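Josard Fan Feed - Set-up Guide
Section 4: Following a celebrity

Follow a name to receive style and sighting stories about that person. A free account holds up to 40 names.

1. Open the menu and choose Follow.
2. Type at least the surname. Results appear after the third letter.
3. Tap the name, then tap Confirm.
4. Choose Outfits, Couples, Tours or All.

Note: Couples stories are filed under both names. If you follow both people, the story is shown once.

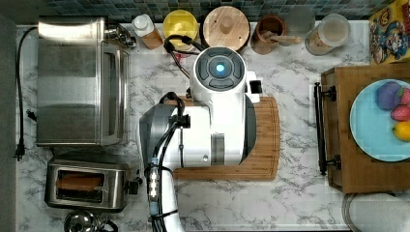 4.2 ALERTS

1. Go to Settings, then Alerts.
2. Set the delay. The default is 30 minutes - shorter delays use more battery.
3. To silence one person, swipe left on the name and tap Mute.

Caution: Unfollowing a name deletes any stories saved under it. Move them to a Scrapbook first (see 4.3). A Scrapbook holds 700 stories.

Note: Airport and street-style stories from the Drevdale desk carry the editor's name, for example Noelia Carretero. Tap it to see other stories by the same editor.

If alerts stop, sign out and sign in again. If error 42 is shown, update the app before repeating step 1.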